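Pluden laundry room: cotton settings from September

The two older machines have been reset following the service visit. The main change is to the cotton programme, which now runs at a lower temperature with a longer rinse. Drum speed on the final spin is unchanged. Programme numbers on the dial stay as they were, so the laminated sheet by the door remains correct except for line four.
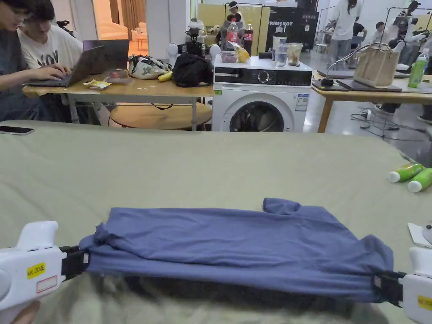

FABRIC CARE

Cotton jersey shrinks mostly along its length. The knit is stretched during manufacture and relaxes when it is wetted and tumbled. Most of the loss occurs in the first few cycles, and drying has more effect on it than washing. Slamet Raju measured 14 plain T-shirts before and after five washes on the old setting. The line-dried shirts kept their width and lost a little length - the tumble-dried ones lost both.

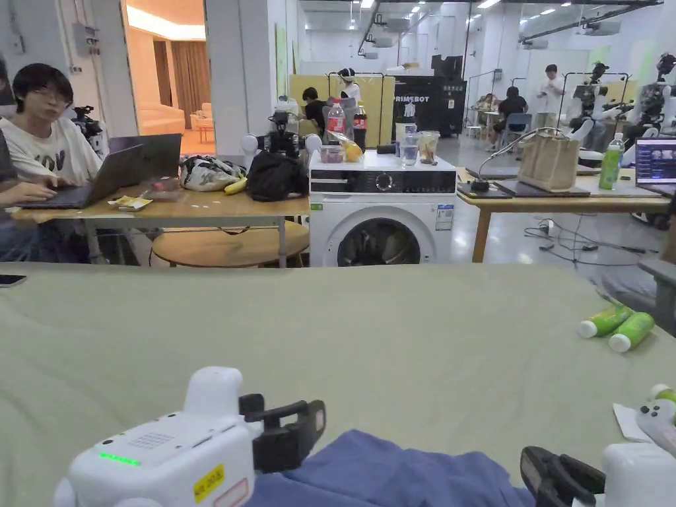
Pulling a damp shirt back to its original length works to a degree. It should be done along the side seams, with even tension, and the shirt then dried flat. Pulling at the neckband distorts the rib and does not correct the body.

The new cycle uses up to 100 litres for a full load. Half loads are weighed by the machine and use less, though the running time is the same.

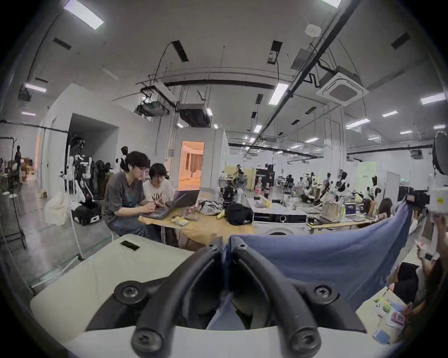

Blue cloth held by its edge, with a laptop in use behind.

Large items such as duvet covers should be fastened before washing. Left open, they collect smaller items and the drum goes out of balance, which stops the spin. Error code 540 refers to this. Open the door, redistribute the load and restart the spin only.

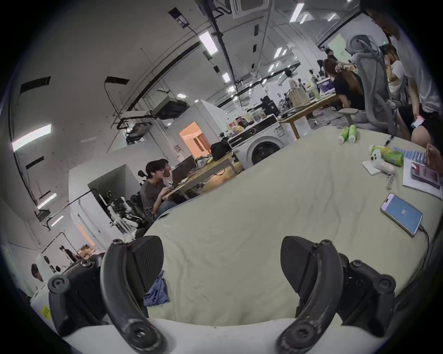
Can the old cotton setting still be selected?
Only on the machine nearest the window, under programme nine. Anisa Gunawan holds the key for the Saturday session.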